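Shared Mailroom and Parcel Lockers: Frequently Asked Questions
Borby Business Center, tenant services

General

Who can use the parcel lockers?
Any tenant with an active unit lease or desk agreement. Visitors, contractors and subtenants receive parcels under the account of the tenant they work for. Locker access is tied to the account, and the account holder is responsible for every parcel released under it.

Where are the lockers?
Banks A and B are on the ground floor, to the left of the loading door. Bank C is on the second floor next to the copy room. Bank C takes envelopes and small boxes only.

What are the opening hours?
Banks A and B can be opened at any time with a valid code. Bank C follows the copy room hours, 7 a.m. to 8 p.m. The staffed counter closes at 5:30 p.m. Parcels that need an identity check are handed out at the counter only.

Delivery

How should a parcel be addressed?
First line: company name as it appears on the lease. Second line: recipient. Third line: unit number, preceded by the word "Unit." Fourth line: street address. Do not put the unit number on the same line as the street number. The Trandine sorting software reads the two as one figure, and the parcel goes to the exceptions shelf.

How long does it take for a parcel to reach a locker after the carrier shows it as delivered?
Normally under two hours during counter hours. Parcels scanned after 5:30 p.m. are sorted the next working morning. A carrier status of "delivered" means that the parcel has been handed over at the loading door. The pickup notice is sent separately, once the locker door has been closed on the parcel.

What is the maximum size and weight?
Compartments come in three sizes. The largest accepts a box up to 27 inches on its longest side. The weight limit for any compartment is 30 pounds. Larger or heavier items are held behind the counter for two working days, then moved to caged storage in the basement.

Are pallets accepted?
Yes, by prior booking. Use form 263, available at the counter or through the tenant portal. State the number of pallets, the gross weight and whether a tail lift is needed. Unbooked pallets may be refused at the door.

Can the counter sign for registered mail?
Yes, if a signing authorization is on file. The authorization covers standard registered mail. It does not cover court documents, customs releases or anything marked for personal delivery. For those items the counter leaves a notice and the recipient deals with the carrier directly.

Codes and access

How does the pickup code work?
Each notice contains a six-digit code valid for one compartment. The code expires when the door has been opened and closed once. If a parcel is left inside, the system treats the compartment as empty. Report it to the counter at once so that the compartment can be blocked.

Can a code be forwarded to a colleague?
Yes. The system does not check who enters it. The release is recorded against the original recipient.

The notice did not arrive. What now?
Check the spam folder for the sender name Numer, the provider of the messaging service. If nothing is there, log in to the tenant portal and open the Parcels tab. Codes are listed there as well. If the parcel is missing from the tab, it has not been sorted yet or is on the exceptions shelf.

What happens if the door does not open?
Wait for the display to return to the start screen and enter the code again. After three failed attempts the terminal locks for five minutes. Do not pull on the door while the latch is under load. If the door stays shut, note the compartment number and call the service line printed on the terminal.

Storage periods and fees

How long can a parcel stay in a locker?
Four working days, including the day of the notice. A reminder is sent on the third day. After the fourth day the parcel moves to the counter shelf and a storage fee applies. The current rate is in the fee schedule in the portal.

What happens to parcels that are never collected?
Standard parcels are returned to the sender after 37 days. Parcels without a readable return address are opened by two members of staff, logged and stored until the end of the quarter.

Can the storage period be extended?
Once, by up to five working days, through the portal. The request must be made before the fourth day ends. Extensions are not available in December and January.

Restricted contents

Which items cannot go in a locker?
Perishable food, live plants and animals, compressed gas, solvents, and medication that needs cooling. Cash and negotiable papers are also excluded.

What about batteries and electronics?
Small consumer electronics in original retail packaging are accepted. Loose lithium cells and spare battery packs without packaging are not. Damaged or swollen batteries must not be brought into the mailroom at all. Contact building safety and leave the item where it is.

Who is liable for damage?
Visible damage to the outer packaging is noted at the loading door and shown in the portal. Damage found after unpacking is a matter between the recipient and the carrier. Keep the packaging until the claim is settled. Most carriers will reject a claim if the outer carton has been thrown away.

Returns and outgoing mail

Can outgoing parcels be left in a locker?
Yes, in Bank A only. Select "Send" on the start screen, scan the prepaid label and place the parcel in the compartment that opens. The cutoff for same-day collection is 3 p.m.

Does the counter sell labels or packing material?
Labels, no. Kaufmann cartons in three sizes and paper tape are sold at the counter and charged to the tenant account. 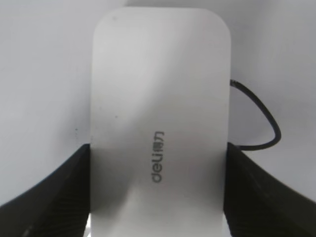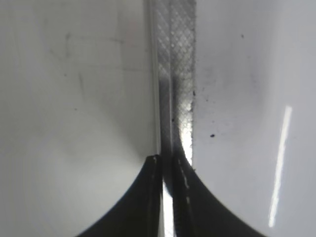

Tenant comments on this page

Corina Strebel
The section on forwarding codes should mention partial pickups. We had two boxes in one compartment under a single notice. My colleague took one, closed the door, and the code was dead. The counter had to open it for me, and by then it was 5:20. Could the notice state how many parcels are in the compartment?

Reply from tenant services
The parcel count is already stored in the system but is not passed to the notice template. A change has been requested. Until it is in place, the count can be seen in the Parcels tab by opening the entry for the compartment.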